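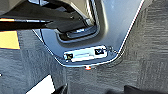
Temps de lecture : 4 minutes

Quand on m'a demandé de choisir un sujet pour mon projet de deuxième année, j'avais en tête quelque chose de très sérieux sur l'irrigation. Et puis je suis allée passer un dimanche chez ma tante à Tremville, elle m'a servi une compote de coings, et voilà, trois mois de ma vie réglés en un dessert ! Mon rapport porte donc sur la remise en culture du cognassier dans les petits vergers autour de Tremville, et plus précisément sur une parcelle, celle de Widad Rizk, qui a bien voulu me supporter de mars à juillet.

Je précise tout de suite que je n'y connaissais rien. Je savais que le coing était jaune, dur, et qu'on ne le croquait pas cru (j'ai quand même essayé, je déconseille).

Le verger

La parcelle est sur un coteau exposé à l'est, au lieu-dit Hashemi, sur un sol argileux qui colle aux bottes dès qu'il tombe trois gouttes. Il y a 391 arbres, le chiffre vient du registre de plantation et je l'ai repris tel quel. La plupart sont de la variété que tout le monde appelle là-bas la Fistitz, un gros fruit en forme de poire, très cotonneux, qui mûrit tard. Le reste est un mélange de vieux sujets dont on a perdu le nom. Widad les appelle « les autres » et c'est souvent ceux-là qu'elle préfère pour la gelée.

Le cognassier fleurit après le poirier, ce qui le met plutôt à l'abri du gel de printemps. Je l'avais lu partout et j'étais bien contente de le vérifier : en bas de pente les poiriers du voisin ont pris un sale coup début avril alors que les cognassiers étaient encore en boutons bien fermés. Pour le reste, la floraison est superbe, des grandes fleurs rose pâle toutes seules au bout des rameaux, j'ai dû prendre beaucoup trop de photos.

Ce que j'ai fait

Mon travail tenait en deux choses. D'abord suivre l'état sanitaire des arbres, rang par rang, avec une fiche que j'ai refaite quatre fois parce que la première version avait tellement de colonnes qu'elle ne tenait pas sur mon écritoire. Ensuite comparer deux façons de tailler : la taille habituelle de Widad, assez légère, et une taille plus ouverte au centre que mon maître de stage, Zaid Qudah, voulait essayer depuis longtemps pour faire circuler l'air.

Le gros ennemi ici, c'est l'entomosporiose, une maladie à champignon qui fait des petites taches brunes sur les feuilles, puis les feuilles jaunissent et tombent bien trop tôt. On ramasse les feuilles mortes à l'automne, on évite de mouiller le feuillage, et on croise les doigts quand le mois de mai est pluvieux. Il l'a été.

Résultats (enfin, ce que j'en ai)

Sur les rangs taillés ouverts, les taches sont arrivées plus tard et sont restées surtout dans le bas des arbres. J'étais ravie et j'ai annoncé ça à Zaid avec de grands gestes. Il m'a demandé si mes rangs ouverts n'étaient pas, par hasard, tous en haut de la pente, là où ça sèche plus vite. Ils l'étaient. Du coup je ne peux pas dire quelle part revient à la taille et quelle part revient au terrain, et il faudrait recommencer en alternant les rangs, ce que Kekeli Dankwa, qui reprend le suivi l'année prochaine, a promis de faire (merci Kekeli !).

Côté débouchés, j'ai discuté avec Lina Boutros, qui fait de la pâte de coing à Steststead. Elle en transforme plus de 800 kilos par saison et elle en prendrait volontiers davantage, à condition que les fruits arrivent sans choc. On croit le coing solide parce qu'il est dur, mais il marque très vite et la tache brunit jusque dans la chair. Chez Widad on cueille à la main et on pose, on ne lance pas. J'ai eu droit à une démonstration avec des pommes, faute de coings en cette saison.

Ce que j'aurais dû faire autrement

Répartir mes rangs, donc. Noter l'heure de mes passages aussi, surtout les matins de rosée. Et rester jusqu'à la récolte, parce qu'un rapport sur le coing qui s'arrête en juillet avec des fruits gros comme des noix, c'est un peu frustrant. Widad m'a dit de revenir en octobre avec des cagettes.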